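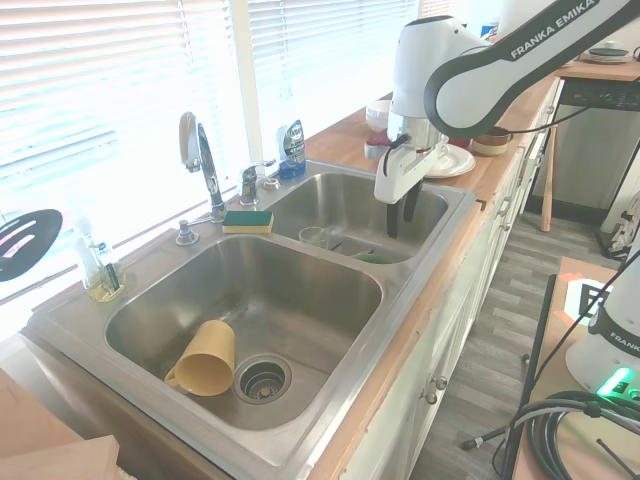
Gripper comparison, part two

I spent the week going back and forth between the stock parallel fingers and a set of longer ones from Stundelier on the same Franka arm. Controller, gains and camera mounts stayed as they were in part one. The only things I changed were the fingers and the tool offset.

The task is sink clearing. Objects are a mug, a small clear cup, a sponge and whatever else fits in a basin. Steel walls are the hard part. A wrist that is fine over an open counter runs out of room once the fingers go below the rim, and the small basin is worse than the large one.

Stock fingers: 21 attempts in the small basin, 4 failures. All of them were contact stops, with the hand touching the rim before the fingers reached the floor. The controller behaved correctly each time.

Stundelier fingers: 21 attempts, 7 failures. No rim contact at all. The failures were slips, mostly on the clear cup. The extra length flexes under load and the pads meet the object at an angle. Raising the grip force helped with the mug and did nothing for the cup.

Depth on clear plastic is still bad. The fixed camera returns holes where the cup should be, so I segment in color and take the height from the basin floor. Shahram Abbasi suggested the Zurkitz filter. I ran it over 1,198 saved depth images and it filled the holes with sink.

I'm keeping the stock fingers for now. Next I want to try the longer ones with a stiffer backing, and a softer pad from Desmet if the mounting holes line up.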